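Notebook, bench 2, Sunday
Entry by Leen Nasrallah. Read along: Kiyoshi, Elba.

Plates again. Started at 9:40 after wiping the table down with plain water and letting it dry. Kiyoshi's note from last time asked for a duller cloth, so I switched to the cotton one from the Drasthorpe bundle. It leaves less lint than the old one. The microfiber is in the drawer under the sink if anyone wants it back.

Job for the day was to settle where the plate goes before each run and how it gets put away after. We have been setting it down by eye, and Elba's numbers from October can't be compared with mine for that reason. Light blue plate only. The Temer plates stay in their box until the blue one is sorted out.

Pale table, plain wall behind, a yellow plastic cup to the right of the plate. I tried the dark mat first thing and took it off again. The blue reads fine against the bare top and the mat curls at the corners.
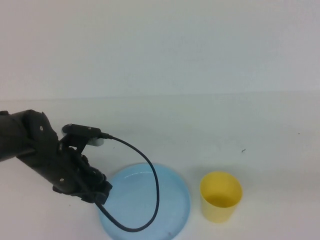 Where should the plate be set down at the start of a run?
On the pencil tick 400 mm from the right end of the table and 70 mm in from the front, with the maker's stamp underneath turned toward the window.

Copy that onto the card by the door, please. The old card still has Octavio's measurements from the other table.

Notes on the plate itself. The rim is the part to handle. Fingers in the middle leave marks that show up under the ceiling light, and then it has to be washed again. There is a small rough spot on the foot ring that drags if you slide the plate, so lift it. I went over the spot with fine paper and it is better, still not smooth. Weighed it afterward on the kitchen scale: 712 g. Constanza had a different weight in her column but she may have had the felt pads on. Ask her.

Did 7 set-downs by hand from the tick to get a feel for it. The last two were off because I was talking to Kiyoshi.

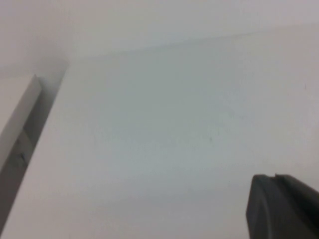

Washing up: warm water, one drop of the Insaurralde soap, rinse, stand on edge in the rack. Do not stack it wet with the Temer plates. The glaze on those picks up rings.

Light was steady until 11:30, then the sun came round. Blind down after that. It should be down from the start next time so the whole morning matches.

To do:
Ask Constanza about the felt pads.
Order more cotton cloths, the Jisness ones if Drasthorpe is out.
Redo the pencil tick in something that survives wiping. Elba suggested a dot of nail polish, which is fine with me as long as it's clear.
New card by the door.

Stopped at 12:15. Plate in the rack, cloth on the hook.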